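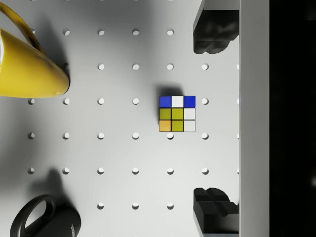
Practice run in the simulator: the open gripper, a puzzle cube and two mugs on the pegboard. Render: Skorodance

Stavros Kontogiannis wants me to look at the fingertips. Most people watch the arm, he says, because the arm is big and it swings around, but the part that decides your afternoon is the last inch. He zooms in until the two black tips fill half his monitor, all lobes and notches, with a big stretch of bare board between them. "Look at that shape! You could spend a year on that shape."

He has spent two. Kontogiannis runs the gripper bench at Skorodance, a small shop that tests robot hands for companies too busy to do it themselves, and when I visited he was deep in a comparison of two finger designs, the Testesano and the Lim. Both get the same arm and the same chores. All of it happens in simulation first, where a dropped mug costs nothing and you can drop it again all night long.

I had expected simulated testing to be dull. I was so wrong. Within minutes I was leaning over his shoulder, muttering at the screen like a man watching bowling.

The cube is the friendly job. It has flat sides and square corners, and it forgives a sloppy approach. Mugs are meaner. Come at the handle from the wrong angle and the whole thing rolls off, and then you're chasing it (I lost a mug this way six times in a row, to great amusement). The Lim is softer at the tip and likes round things. The Testesano is stiffer, and it shines when there's something to pull.
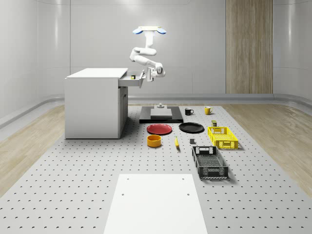

Pulling means drawers, and drawers are where Lyle Kowalczyk comes in. He writes the controller, which the team calls Trustusen for reasons he wouldn't share, and he can talk about drawers the way other people talk about trout. The arm hangs from the ceiling, so it has to reach down and forward and then draw back in a straight line while all those joints want to move in curves. Get the line slightly wrong and the fingers slide off the front edge. Squeeze harder to make up for it and you've hidden the problem until next time.

"I like a light grip," Kowalczyk told me. "A light grip tells on you."

He let me tune the pull speed myself. My first try was a disaster. My second was merely bad, and I was thrilled with it! Next up for both sets of fingers are the banana and the plates, and Kontogiannis is already worried about the plates. They lie so flat that there's hardly an edge to get under, and neither design has a thin enough tip. He has a sketch for one that might. It's on the back of a parking receipt from April.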